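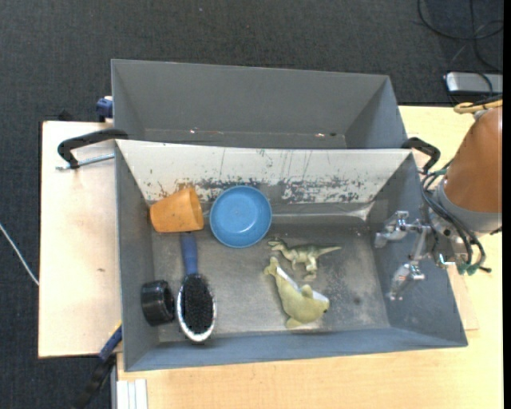
Cornbread, the fourth attempt

I have been making cornbread for a long time and most of it has been sad. Good on the first day if you were standing next to the oven with a knife, and by breakfast a yellow brick that soaked up coffee like a sponge and tasted of nothing. I ate it anyway. There was always a lot of it.

The first attempt this March came from the back of the cornmeal bag, which I think was written by someone who wanted me to buy a different bag. The second had honey, and burned. The third had creamed corn stirred in and never set in the middle, so we called it spoonbread and used spoons.

What fixed it was browning the butter and letting the cornmeal sit in buttermilk while I did something else. I read about the soaking years ago and ignored it on the grounds that it sounded like a chore. It is a bowl on a counter. I watched half a show. The grit goes out of the meal and what you get is soft in the middle with a proper crackly edge, and it was still good the next night, split and fried in a pan with more butter (I'm not proud, but I'd do it again).

A word on pans. I have a Sarantis cast iron skillet that weighs as much as a toddler, and I heat it in the oven with a spoonful of bacon fat until it smells like somebody else's better childhood. The batter should hiss when it goes in. If it doesn't hiss, you were impatient. I tried the same batter in my Muvano cake pan, which is light and pretty and was on sale, and the cornbread came out pale all over, like it had spent the winter indoors. It tasted fine. It just had no crust to speak of, and the crust is the part I fight people for.

Cornmeal: medium grind, yellow. I get mine from Kimport, where it lives on the bottom shelf next to the birdseed. The fine stuff makes cake. The coarse stuff makes dental appointments.

What goes in

1 1/2 cups medium cornmeal
1 1/2 cups buttermilk
1 stick butter, browned
2 eggs
3/4 cup flour
2 tablespoons sugar – yes, sugar, write to your senator
2 teaspoons baking powder
1/2 teaspoon baking soda
1 teaspoon salt
A spoonful of bacon fat for the skillet

Stir the cornmeal into the buttermilk and leave it for half an hour. Heat the oven to 425 with the skillet inside. Whisk the eggs and the slightly cooled butter into the soaked meal, making sure you scrape in all the brown bits. Mix the dry things separately, then fold them in and stop while it's still a little lumpy. Fat in the skillet, swirl, batter in, hiss. It takes 20 to 25 minutes, and you want the edges pulling away from the sides.

Leave it alone for 10 minutes before cutting. I have never managed this.

It freezes well in wedges, wrapped tightly, for up to 3 months. Mine has never been in there longer than a week. Next I want to try it with pickled jalapeños and some sharp cheddar, and I may have another go at the honey, brushed on at the end this time when it can't hurt anybody.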